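Mechanisms reference, Chinese edition: gallery
Compiled by Didier Hoarau for the Beaulieu linkage index

Softbound volume, printed text in Chinese, one mechanism per entry. Figures are numbered by chapter and section. The Beaulieu index cites page first, then figure.

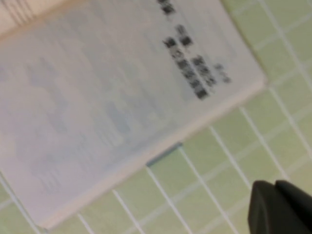

Catalogue labels follow the Norna scheme. Colour coding is by mechanism class — cranks, cams, ratchets — and is held separately in the Trutero file.

1. Binding
Thick paperback, opened near the middle on the gridded cloth.
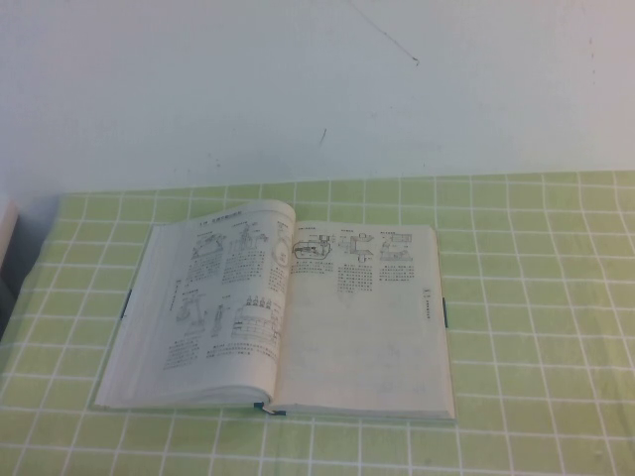 Volume open flat, spine towards the viewer.

2. Page 106
Chapter 3, special-purpose mechanisms. Figure 3.19-1 is a six-bar linkage: shifting the pivot of the intermediate link alters the motion and speed of the output. A screw adjusts the position of P. 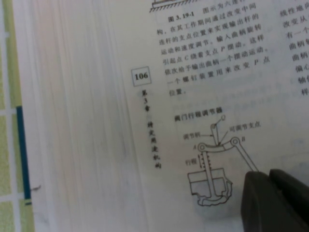
3. Assembly drawing
Line figure with parallel bars, connecting linkages and labelled leader lines.

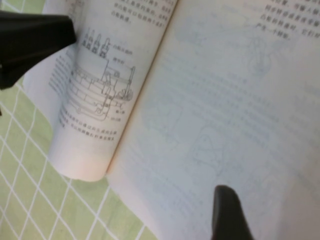 Reading time: 2 min

Labels in the margin are still to be translated. Entry 27 is next.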